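Stop scoring home-built robots on the finished fold

by Magnus Dunbar
Aug 7, 2025

Most write-ups of two-arm builds from shared workshops report one number: how many shirts ended up folded. I think that number is close to useless for the people who will read it, and I include my own log in the complaint.

The Trundulholm workshop log for our build holds 1747 attempts, entered between February and the end of July. Each has a pass or fail mark. When Venkatesh Poojary tried to use it to decide whether to replace the wrist brackets, he got nowhere. A failed fold could mean a slipped pinch, a late arm, a bad camera estimate or a cable that ran out of slack. All of those had been entered as zero.

A builder with a commercial budget can absorb this by collecting more data. We have 132 hours of bench time a year. A record that can't separate a mechanical fault from a control fault spends those hours badly, and the usual response, retraining the policy, is the slowest and least certain repair available.

My proposal is to score the grasp and the tension separately, before any fold is attempted. The grasp score is whether both grippers hold cloth after lifting. The tension score is whether the cloth between them is straight enough to give a predictable edge.
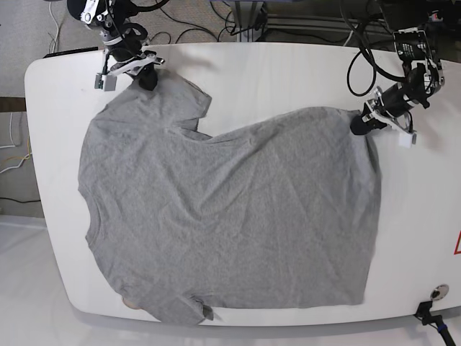

Tension deserves more attention than it gets. A position controller treats the distance between two grippers as the whole problem, but cloth held at the correct distance can still be loaded on the bias. With a gray T-shirt pinched near the shoulder by one arm and at a corner by the other, the creases run diagonally across the middle, and the body is drawn out into a slant. I would pass that on grasp and mark it down on tension. A fold line computed from the gripper positions alone would not match the garment.

The objection I hear is that intermediate scores invite tuning for the score. That risk is real. I would still take it over a log that can't tell me which screw to turn. Two extra columns in the file cost 8 seconds per attempt, and we start filling them in on the next run.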